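Thread on where we are with the home collection for Zudis. I get asked about this a lot, so I'm putting it in one place.

Zudis is our small-object manipulation set. The target is 3,000 clean episodes. As of Monday we have 1,406 that passed review.

All of it is recorded in people's homes, with handheld grippers, one in each hand. We did the first batch at a lab bench and the policy trained on it was fine at the lab bench and poor everywhere else.

Task families so far: folding small cloths, sorting stationery, opening jars, and jewelry. Jewelry was added last. It is the slowest to record and has the highest reject rate.

Why jewelry is hard to collect: the pieces are thin, shiny, and they tangle. Depth is unreliable on clear beads. A bracelet changes shape every time you touch it, so no two starts are the same. That last one is good for training and bad for the person recording.

Instructions to the collector are short. Pick up one piece from the tray, lift it clear, place it on the cloth, open the fingers fully, back off. Then the next piece. No talking to the camera, no pausing to fix your hair.

From the jewelry set: 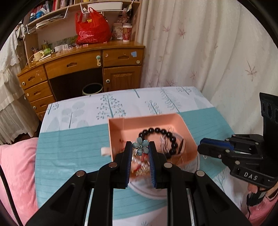
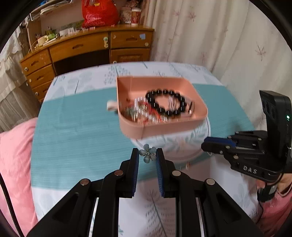
We reject an episode for any of these: the piece leaves the view for more than 2 seconds, a bare hand touches the object, the tracking jumps, or the collector nudges the tray to make the grasp easier.

We do not reject for a missed grasp if the collector tries again and gets it. Early on we threw those out. Ilance, the policy we train on this data, then had no idea what to do after a miss. It would close on air and carry the air to the goal. We went back and recovered what we could from the reject folder.

Labels: each episode gets one plain sentence, written after recording by someone who watched the whole clip. "Pick up the black beaded bracelet and put it on the cloth." We tried having collectors say the sentence out loud before starting. They often changed their minds halfway, and the label was wrong.

We ask people not to tidy up the room first. A few do it anyway. A full desk in the background is more use to us than a bare wall, and it's what the robot will be looking at later.

We also ask for two lighting setups per home if they can manage it. Curtains open, curtains closed with the room light on. Most can.

Tools: recording app is Dai, review queue is Gukel. Both are in-house and both are ugly. Gukel finally has a keyboard shortcut for "reject, tracking jump," so review is a lot less painful than it was in February.

Pace: a practiced collector gets through the cloth folding quickly. Jewelry takes longer, mostly because of resetting the tray. You have to mix the pieces up again by hand between episodes and people get lazy and put them back in the same spots. We now check the first still of each episode against the one before it, and flag it if they match too closely.

Someone asked if we could just generate the jewelry episodes in simulation. We tried with chains and strung beads. The contact behavior was off enough that mixing it in made the real results worse. May try again with rigid pieces only.

Someone else asked how many episodes you need before it's worth training anything. For us, below 1,000 the results moved around so much between runs that we couldn't compare two versions of anything. Your tasks may differ.

Next up: more homes, fewer episodes per home. Right now too much of the jewelry set comes from the same few tables, and I want that fixed before we go for the rest of the 3,000.

Will post the reject breakdown by task once the current queue is cleared.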